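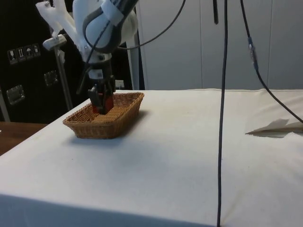 第9章　セルの朝支度　ケーブル、指、かごの置き場所

ロボットの本を開くと、たいてい最初に座標変換の式が出てきますよね。私も学生のころはそういうものだと思っていました。ところが現場に出て最初に任されたのは、式ではなくケーブルの束でした。手首をひとひねりするたびにコネクタが引っぱられて、通信が落ちる。原因がわかるまで丸二日、ずっとプログラムのほうを疑っていたんです(恥ずかしい!)。

そんなわけでこの章では、アーム一台、グリッパ一つ、かご一つの小さなセルを題材に、立ち上げと日々の手入れをたどっていきます。セルの名前はOdberg。第3章で動作計画に使った、赤いブロックをつまんでかごへ運ぶあのセルです。今回は計画の話は忘れて、工具箱を持ってきてください。

9.1　まずケーブルを見る

電源を入れる前に、私は手首から上へ向かってケーブルを目で追います。センサのケーブル、手首の反対側から出るケーブル、それぞれがどこでたるみ、どこで固定されているか。たるみが足りないと、アームを伸ばしたときにコネクタの根元へ力がかかります。逆に長すぎると輪がテーブルの近くまで垂れてきて、かごの縁に引っかかりかねない。ちょうどいい長さは計算でも出せますが、私は手首を可動範囲の端までゆっくり回して決めています。速度は通常の9パーセント。遅すぎてあくびが出ますが、引っかかりかけた瞬間に止められる速さというと、このあたりに落ち着きました。

見る姿勢は一つで済ませないこと。待機位置ではきれいに収まっているのに、かごの上まで下ろすと急に突っぱる、というのは本当によくあります。

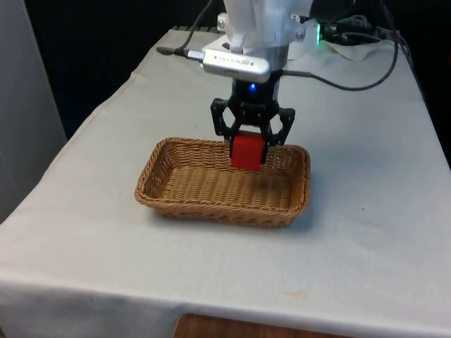 図9.1　かごの上方で赤いブロックを保持したグリッパ。手首の両側にあるケーブルの曲がり方に注目。

次はかごです。編みかごは、角が丸かったり側面が開いていたりと、形がきっちりしていません。ですから位置決めは縁ではなく、布に付けた目印か治具で行います。Odbergの運用では作業の区切りごとに位置を確かめ、布も引き直すことにしています。布のしわはブロックの傾きに効いてくるので、意外とばかにできません。指先がかごの壁に近づく動作を組むときは、開いた指の幅も忘れずに。ブロックの寸法だけで余裕を見積もって壁をこする、という失敗を、私は二度やりました。

9.2　指とリンクの手入れ

グリッパの指は、平行リンクがねじの軸で動く構造です。六角穴付きのねじが緩むと、指先ががたつき、ブロックをつかんだときに少し回ってしまいます。Odbergの点検表では、把持50回ごとに目視、それとは別に週に一度、指を全開にしてから指先を軽く横に押し、左右の遊びを比べる決まりにしています。押すのは必ず駆動を切ってから。工具は軸に合った六角レンチ一本で足りますが、締めすぎにはくれぐれもご注意を。リンクが渋くなって、今度は閉じきらなくなります。

点検の結果は保守ノートSolimanに書き込みます。「異常なし」だけだと、あとで読み返したときに何も教えてくれません。「右の指先、わずかに遊びあり。増し締め前に動作確認」くらいまで書いておくと、翌週の自分がとても助かります。 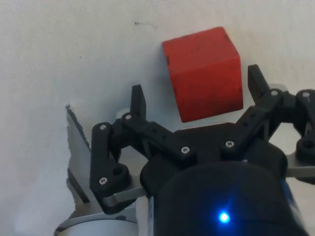
リンクのねじを締め直したあと、最初に確かめることは何ですか。
駆動を切ったまま遊びと渋さを手で確かめ、それから低速で指の開閉を繰り返し、左右が同じように動くかを見ます。物をつかませるのはそのあとです。

9.3　この章の進め方

9.4節ではケーブルの固定点を選び直し、9.5節で開閉の原点合わせを行います。章末の実習は13番まであって、前半は机の上でも取り組めますが、後半は実機が必要です。演習室に別のグリッパしかない場合は、巻末の表で開き幅と軸の位置を読み替えてください。

まずは六角レンチと、書き込めるノートを一冊。準備ができたら、手首の付け根から始めましょう。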